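Search this blog
Type and press enter

My small portfolio, four months later

In April I wrote that I would stop buying single shares for a while and put my savings only in the fund. I kept this promise for five weeks. Then Piltano published its half-year report and the price fell in one morning, and I bought 200 shares before lunch. I want to write down why, so that I can read it next year and see if I was thinking or only excited.

Piltano makes coatings for floors and for the inside of food tanks. It is a dull company and I like dull companies. The sales grew a little, the profit did not, and the management said that resin had become more expensive. The market did not like this sentence. I read the report twice, with a dictionary for the notes on pensions, and my opinion is that the debt is the more serious question. They must refinance a large loan next year and they write very little on it, only half a page.

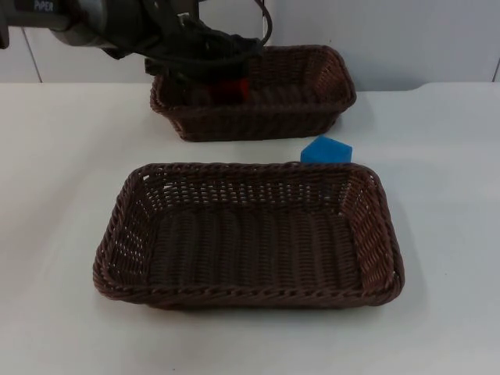 PiPER arm at the rear basket

I paid 3,917 for the whole purchase, with the fee. For me this is a big amount. My rule was always that one company should not be more than a tenth of what I have, and with this purchase Piltano is a little over it. I have decided to accept this until the dividend comes, and then I will look again.

Some readers asked me by e-mail why I do not use a stop order. I tried it two years ago with Barua, the packaging company. The price touched my limit for a few minutes, my shares were sold, and by evening it was back where it had started. I lost 127 on that and also a good deal of sleep. Maybe the limit was too close. Since then I prefer to write a price in my notebook and to think for one full day when the share reaches it.

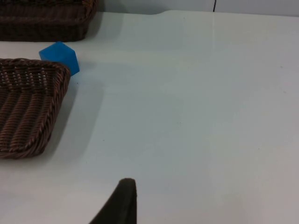
Sukholm: I sold half

This was the harder decision. I have held Sukholm since I opened my account, and it has been kind to me. It sells pumps and valves, mostly to waterworks, and the orders come slowly but they come. In the last year the price went up much faster than the earnings. When I bought, I paid eleven times the yearly profit. Now people pay twenty-six times for the same pumps.

I do not know if this is too much. I read two analysts and they said opposite things with the same numbers. So I sold half, which is perhaps a coward's solution, and the gain after tax was 863. The other half I will keep as long as the order book looks healthy. My wife says that I talk about Sukholm like other people talk about an old car, and she is probably right.
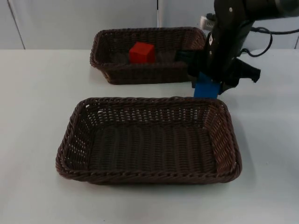 The tax form took me longer than the decision. If you hold shares through a foreign broker, as I do, please keep every contract note from the first day. I had lost one, and the broker needed nine days to send me a copy — and then it was a copy for the wrong year.

I also looked at Anham, because it appears in every list of cheap shares this summer. The dividend looks very high. But I compared it with the cash flow, and the company paid out more than it earned in cash, two years one after the other. They closed the gap by selling a warehouse. 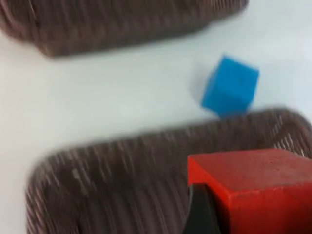

A warehouse can be sold only once, so I left Anham alone. If they cut the dividend to a normal level I would look at it with more interest, even if the price falls further on that day.

The next reports come in the autumn. Until then I put the monthly sum in the fund as before and try to open the broker's page less often. Please do not take any of this as advice, I am only an amateur with a notebook.

Posted in August 2018

This site uses cookies to remember your settings. Accept | Read more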